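Evaluation of the Braltura Two-Arm Kit
Department of Engineering, Poston College

3. Results

The kit was assembled from the supplier's printed guide and tested on sorting small items. Of 195 attempts, 85 were completed without operator help. Most failures involved flat packets. The supplied cables were long enough for full reach.

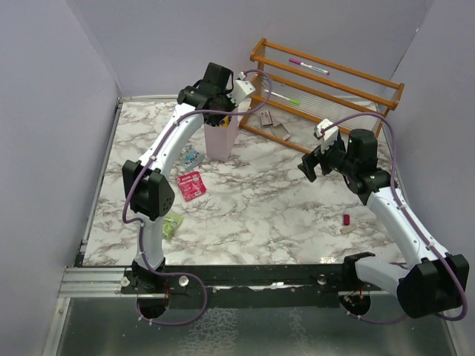 Figure 2. Both arms at the marble-patterned work surface, with the rack at the back right.

The kit is recommended for teaching use, with a revised assembly guide.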